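Camera placement and hand choice for a cabinet retrieval task
Student project report, Gorine humanoid platform
Submitted 13 Mar 2023

1. Purpose

The project compared two camera positions and two end effectors on a teleoperated humanoid. The task was taking a ring binder out of a low office cabinet. The cabinet sits close to the floor, so the robot has to lower its body and reach in under the front edge of the top. This makes it a harder test than the same pick from a desk, where the head camera sees the object and the fingers at the same time.

The work continues a project that ran until September, in which the same robot picked boxes from a table. The results of that project are not repeated here. The arm controller was carried over without changes, apart from the joint speed limit described in section 3.

2. Equipment

The robot has two arms with articulated hands. The hands have metal finger segments and are driven by the Prastcombe controller, which accepts either position targets or a closing current. Both modes were used.

The second end effector was the Stalau two-jaw gripper, mounted through an adapter plate. It is stiffer than the hand and has one degree of freedom. Changing over takes 14 minutes, including the zero-point check, so trials were run in blocks and not alternated.

Two camera views were recorded. The head camera looks down over both arms and the work area. The wrist camera is small and moves with the hand. Each stream was stored with its own clock and aligned afterward using the joint log. Initial alignment was poor, and the first block was discarded for this reason.

3. Procedure

Each trial started with the cabinet closed. The operator opened the doors, moved the working hand to the binder, closed on the cover, and pulled until the binder was clear of the shelf. A trial was stopped if the arm touched the cabinet top with a force above the limit set in the controller, or if the binder was released before it was clear.

The joint speed limit was lowered for the whole arm during the reach. At the original setting the wrist overshot when the operator corrected late, and the overshoot was large enough to bring the knuckles against the front lip. The lower limit made trials longer but removed most of these contacts.

The delay between operator input and arm motion was held at 100 ms. The camera logs were cut to 3,000 frames per trial. Longer trials were kept in full in the joint log but not in the video set.

Wrist camera view, followed by head camera view: 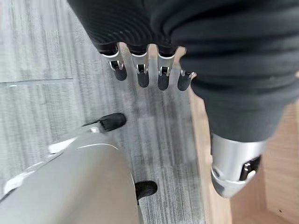
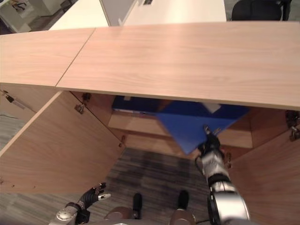 4. Camera comparison

The main measure was how early the operator could confirm contact between the fingers and the object. With the head camera this was possible as soon as the grip point came out from under the cabinet top. Before that, the top panel hid part of the shelf, and the operator had to work from the position of the forearm. Once the binder was tilted, the view was good: the lower corner of the bright blue cover can be seen between the dark metal fingers, and the open right door is visible behind the arm. Door clearance could therefore be judged from the head view alone.

The wrist camera gave less than expected. It was meant to replace the head view in the hidden region, but much of its image was often taken up by the robot itself. In the wrist view above, a dark fabric-covered limb fills the upper right, and what remains is mostly fingers and carpet. The black fingertips of both hands look the same, which made it slow to tell the hands apart in single frames when labeling. We labeled from short sequences instead, where the motion settles the question.

The label set contains 300 wrist frames. The sample is small and was chosen by hand, so it should be treated as a check on the method and not as a measurement.

5. End effector comparison

The two-jaw gripper held the cover more firmly once closed. Its weakness was the approach. The jaws have to be lined up with the edge of the cover, and the wrist has limited room to roll under the cabinet top. Several approaches were abandoned and restarted for this reason.

The articulated hand tolerated more error in approach angle. In position mode it sometimes closed short of the cover and the operator had to repeat the command. Current mode removed this problem but let the fingers slide along the plastic during the pull – the contact moved toward the corner, and the binder rotated about the grip point. Rotation was not counted as a failure if the binder came clear.

For this task we prefer the hand in current mode. A task with heavier objects could well give the opposite result.

6. Software notes

Alignment and playback were done with Từ, a small viewer written for the project. It shows the two streams side by side with the joint angles below. It reads the whole log into memory and is slow to open long trials. Marks placed on one stream are copied to the other by time, so an alignment error shows up as a mark on the wrong frame.

7. Limitations and further work

Only one cabinet was used, and the lighting was not varied. The operator was the same in all blocks and became faster over the project, which favors the configurations tested last. The hand in current mode was one of these.

The next step is to move the wrist camera outward on a short bracket, so that less of the robot enters the image. The bracket must still pass under the cabinet top. A first version has been drawn but not made. The door-opening phase should also be scored separately, with its own stop condition.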